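From: Arnel Mangubat
To: Dirkville Robot Club list
Date: August 8, 2025
Subject: Re: [drc-list] cups, and who is free to help

On the club list, Belmonte group wrote:

> Hi all, we read in the last notes that Dirkville is working on clear cups.
> We gave up on those in the spring. Our arm did fine with mugs and bottles
> but the depth readings on anything see-through were a mess, and the soft
> cups folded up as soon as the fingers closed.
> Two questions. Are you doing anything special for the grip? And are you
> still planning to enter the Skurham meet in December, or is it too soon?
> We have up to 7 students who would like to come over and watch a session.

Hi Belmonte, and hi everybody else!

Great questions, and yes please, send all 7. We would love the company. The kids have been itching to show this to somebody other than their parents.

First the grip. We had the same folding problem for weeks. Our students were closing on the middle of the cup, where the wall is weakest, and using the force setting left over from the bottle task. Two things helped a lot. We moved the grasp up to the rim, and we stopped asking for a firm squeeze. Now the fingers close slowly and stop at a set width, and the cup keeps its shape most of the time. It looks so gentle when it goes right - I still grin every time.

The other half is where the cup is approached from. We come down from above with the fingers pointing at the counter. Coming in from the side knocked the cup over more often than it picked it up, and the planner kept wanting to swing the elbow through the wall.
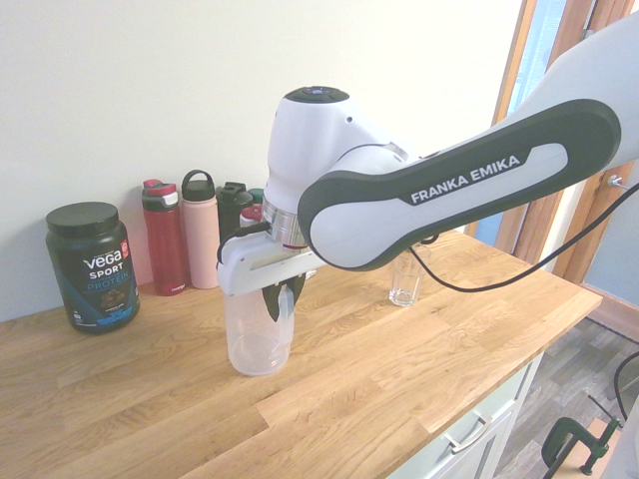 Rim grasp on the clear plastic cup, with the glass tumbler waiting its turn under the arm.

As for depth, we mostly quit trusting it on clear stuff. The students drive the arm by hand through the pick, we save the run, and the model learns from the regular color pictures. We are at 3,117 saved runs across all objects, and 683 of those are clear plastic cups. That sounds like plenty, but the older cup runs were all done with the cup in nearly the same spot, so they taught the model one very nice trick and not much else! We are now moving the cup before every run. If you kept your spring data, check for that before you throw it out. It may be better than you think once you add some variety.

Glass is next and it scares me a little. It is heavier, it doesn't flex at all, and the rim is slick. I would be glad to hear from anyone who has tried rubber pads on the fingertips. Do they leave marks? Do they peel? We have a sheet of the stuff and no opinions yet.

On Skurham: we are in. The draft rules say each team gets 8 objects to clear from a counter, at least one of them see-through, and the order is up to the team. Our plan is to do the easy ones first and bank the points. Two of the older students disagree and want to open with the cup - they have been arguing it in very good spirits and may well be right.

Cikadeck now has our run logs loaded, so you can scrub through any pick and see the finger width next to the video. If your group wants a login, write to me off list and I will set one up. Please look at the failed ones too. They are tagged "slip", "crush" and "missed", and "missed" is where we could most use fresh eyes.

For the visit, have the students bring closed shoes and a laptop if they have one. And bring cups! Any shape, any brand, as long as they are clear. We are getting bored with ours and so is the model.

Arnel
Dirkville Robot Club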